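Shelving Books, as Learned from Two Robot Arms

Household tips, workshop corner

I have been putting books on shelves for most of my life and would have said there was no technique to it. Then I spent a good part of May with the Sirkix project, where Kaiwen Lu and Frans Jacobs teach a pair of arms to tidy a heap of books onto a small shelf, and I found out that I had technique, and that it was bad.

Their method is the patient kind. A person steers both arms through the whole job, over and over, and a model is trained on the recordings. They collected 3000 of these. Then they threw out 532 where the person steering had done something they didn't want copied, such as shoving. I asked how many of mine were in the 532 and Kaiwen changed the subject.

What follows is the part you can use at home, where you are the model.

Take the top book first. You'd think this needs no saying. In the early recordings people went for whichever book they liked the look of, often one pinned at a corner by two others, and the pile slid. The trained arms picked up the same taste. Once Frans asked everybody to start with whatever had nothing lying on it, dropped books became a rare event. The same goes for laundry, firewood and the mail.

Slide before you lift. A book lying flat gives your fingers nothing to get under, and a gripper has it worse. Push it until the spine hangs over something, another book or the table edge, and then pinch. My nails have improved.

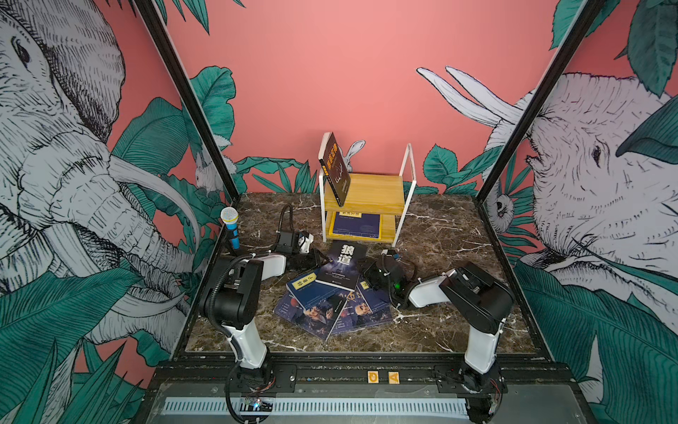 Use the second hand for holding still. This was the result they were proudest of. When both arms were busy moving things, the model got in its own way. When one arm steadied the shelf or the pile and the other did the carrying, the failures fell off so sharply that Frans reran the whole test, convinced he'd broken the counter. At home, put a palm on the books already standing while you add the next one. I used to do this with my chin.

Lay one flat if you have no bookend. A row of two or three standing books will lean, and a leaning row ends up on the floor. Lay a heavy one on its side and stand the others against it. The model was never told to do this. It was in enough of the recordings that it caught on, which is more than I can say for my brother-in-law.

Set down, let go, then back away. Three separate moves. Most of the toppled books in the recordings had been placed perfectly well and were then dragged over by fingers leaving too early. Kaiwen calls the pause in the middle "the boring second" and will not let anyone trim it out of the data. I now do the boring second with wine glasses and pie shells too.

Practice on a mess you didn't plan. At first they laid the books out neatly before each run, and the arms became very good at neat layouts. After they started tipping the books out of a tote and accepting whatever happened, progress looked terrible for 2 weeks and then got much better. If you are teaching a child to tidy, there's your excuse to leave the room as it is.

A few limits, so you don't blame me. Floppy paperbacks are still beyond the arms and nearly beyond me. Glossy covers slip; a wide rubber band around the book helps a person, though Frans considers it cheating. Dust jackets should come off before you start and go back on when you've finished, and you will lose one.

Next they want to try dishes. I have offered my kitchen and been turned down.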